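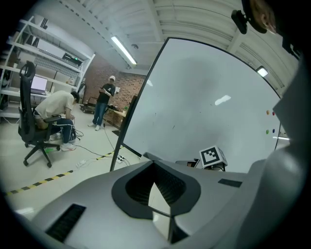 A Word in Praise of the Whiteboard

If you have put your head around the door of the brick-walled room at Katbridge lately, you will have met the big white whiteboard, the one in the black frame that stands on its own legs. It came over from the old Beddoe building in November, in the back of a borrowed van and wrapped in two quilts, and I have been meaning to write something about it ever since. I have grown very fond of it, which is a funny thing to say about a board, but there we are.

For years we did all our planning on paper. We had the sign-up sheets on the back of the door, the supply list taped inside a cupboard, and a drift of sticky notes that came unstuck every time the heating went on (I once found "Order more string" on the bottom of my own shoe, halfway home). Paper is lovely stuff, and I will never give up my notebook, but it is hard for seven people to stand and look at a notebook together. A board you can gather round. People wander up to it with a cup of tea in hand, read what is there, and the next thing you know they have signed up to help with the shelves.

The magnets deserve a mention of their own. We keep four on the right-hand side, orange and red on top and green and blue underneath, and they have turned into a little language among the regulars. Orange holds up anything that needs doing this week. Red is for things we are waiting on from somebody else, such as the new hinges from Drikwood, which were promised before the summer and are still, I am told, on their way. Green is for jobs that anyone at all can pick up, even if it is your first visit. Blue is for the nice things: birthdays, thank-you cards, the drawing that came in the mail from the Preldale children, all that sort of thing. When there is nothing to hold up, please put the magnets back in their two pairs. I know it is fussy of me, but I do like to see them there, and they get lost so easily in a coat pocket.

Now for the smudges. A glossy board shows everything, and ours has built up a faint gray bloom that the felt eraser only pushes from one side to the other. Fengying Qian, who taught middle school for longer than she will let me print, has very kindly shared her method, and I pass it along just as she gave it to me. Wipe off all the loose ink first with a dry cloth. Then take a second cloth, soft and lint-free, dampen it with plain warm water and a single drop of dish soap, and go from top to bottom in long strokes, never in circles. Rinse the cloth, wring it out well, and go over it once more. Dry it straight away with an old cotton T-shirt. For a stubborn mark, scribble over the top of it with a fresh dry-erase pen, count to three, and wipe – the new ink loosens the old. Please don't use the kitchen scouring sponge. It leaves tiny scratches and the ink settles into them for good.

She would also like it known that the pens should be stored lying flat. I had been standing mine up in a mug for years, tips to the ceiling, and wondering why they went dry!

While we are on the subject of that room, a few housekeeping notes. The board is turned at an angle, and it is happiest that way. Set it square to the ceiling lights and you get a bright glare spot wherever you happen to be trying to read, so if you move it, try a few positions before you settle in for the evening. Do mind the black legs, too, as they reach out further than you expect. Lift the board with a partner when you can, one at each side, and don't drag it by the frame.

The tall-backed mesh chair on casters is for everyone, and it does get fought over. If you adjust the seat, the next person would be glad to find it somewhere near the middle again. The white metal shelving along the wall is there for your laptops and boxes while you are in the room, so do use it and keep the floor clear for walking. Anything left behind goes into the lost and found by the stairs, where there is currently one very handsome green scarf and a single glove.

Several of you have asked whether we might have a second, smaller board out in the hallway for notices, and I think it is a grand idea. I have seen a few secondhand ones for sensible prices, but I would much sooner hear first from anyone whose office or classroom is clearing out. A little wear doesn't matter in the least. We can borrow the van again, and I still have the quilts.

Spare dry-erase pens are welcome as well, any color but yellow, which none of us can read from the back. You can leave them with me or drop them in the basket at the front desk before 4 in the afternoon.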